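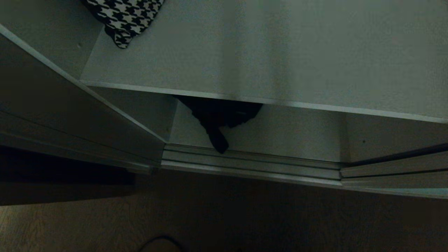

1/ Open day at Wistel, April 2018

Okay friends, I promised I'd write up my afternoon at the Wistel workshop out in Skitgate, and I've finally got a cup of tea and a quiet kitchen, so settle in. It's going to be a long one (you know me).

2/ I went because my aunt is losing the use of her hands, and bending down to the bottom of a closet has become a real trial for her. When I read that Wistel had a home robot that works on clothes and closets, I signed up that same evening. Visitor number 87, it said on my sticker!

3/ The robot is called Koster. I'd pictured something sleek, and it's more like a very serious floor lamp on wheels, with two arms. It hums a little when it turns. I liked it right away, and I don't usually like anything that hums.

4/ They run the whole thing in a made-up bedroom at the back of the building. Real wood floor, real white wardrobe with a sliding door, clothes left the way people leave clothes. The lights were down low, too, which I thought was a nice honest touch. My aunt's bedroom is never bright either.

5/ The job when my group came in was the low part of the wardrobe. There was a houndstooth piece lying on the shelf, and a black one hanging down underneath it, almost to the front lip of the wardrobe floor. Koster was supposed to leave the first one alone and deal with the second.

6/ I'd have guessed the busy pattern would be the hard one. Wrong way around! The engineer explaining it told us black cloth is a headache, especially down in the shadow under a shelf. The camera gets one dark blob and has to work out where the folds are and which bit is safe to pinch.

7/ Then there's the sliding-door track, those metal rails along the bottom. I've vacuumed mine for years without giving it a thought. For a robot it's a row of shiny edges sitting right where the arm has to come in, and it can confuse the depth reading. I went home and looked at my own track with new respect.

8/ So, how did it go? First try, it reached in, stopped, thought about it for what felt like a whole season, and backed out again. A little boy near me said "it's shy" and the entire room melted.

9/ Second try it got hold of the black piece and drew it out, slow as honey, and laid it on the bed. We clapped! I clapped a bit too hard and the lady beside me moved her coffee.

10/ They were very straight with us about the numbers, and I appreciated that. Their screen said 1293 practice grabs on dark clothing so far, all logged, the bad ones included. Somebody asked whether they'd sell us one today and the answer was a flat no.

11/ Each turn gets 20 seconds of planning before the arm is allowed to move. That doesn't sound like much until you're standing there in a hushed group holding your breath with strangers. I kept wanting to whisper encouragement. (I did whisper encouragement.)

12/ The second half was Lusier, the part of the project that handles putting things back. It isn't as far along. They showed it with a dish towel on a flat table, folding once and then once more, and the corners came out about as well as mine do, so take that however you like.

13/ I asked what happens if a person reaches into the closet at the same moment, because my aunt absolutely would. Koster stops when something it doesn't expect comes into its space. They let us try it with a pool noodle, and there was a line for the pool noodle, mostly grown-ups.

14/ I also asked about cats. The engineer laughed and wrote it down, and I'd love to know what's on the rest of that list.

15/ Practical stuff if you want to go: the bus stops a 10 minute walk from the door and the last stretch is uphill. Wear flat shoes, it's all standing. Bathrooms are on the ground floor. The cookies by the entrance are the good ones, so don't wait until the end like I did.

16/ They're planning another open day in September and I've already put my name down, this time for two. My aunt wants to see it for herself. She's also told me she has no intention of letting a machine near her good sweaters, so we'll see how that conversation goes.

17/ Thanks for reading all this, you patient souls. If anybody has been to something similar, tell me about it in the replies, especially if you've seen one of these deal with hangers. We ran out of time before hangers and I've been wondering ever since.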